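Kowalczyk Laundry – your questions

Do you collect?
Yes, mornings only. Ring before 10 and ask for Mavis.

How much is a bag?
500 grams is the minimum, no upper limit. Prices are on the board in the shop.

Do you fold everything?
Shirts, tees, trousers, towels. Not socks, sorry – we pair them and thats it.

Can I have shirts on hangers?
Yes, 80p each. Bring your own and its free.

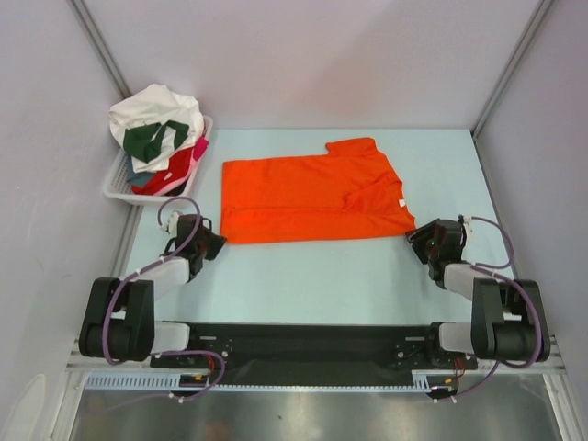 How do you fold a shirt with a collar?
Flat on the table, sleeves in, then up into a rectangle. Collar ends up at the top so you can find it in the drawer. The orange one has a crease running across by the collar and placket, smooth that sort out by hand before you stack it. Anything still waiting stays heaped in the white basket, colours together is fine at this stage.

Lost something?
Email Marcus Tran with your ticket number, he checks teh shelf at closing.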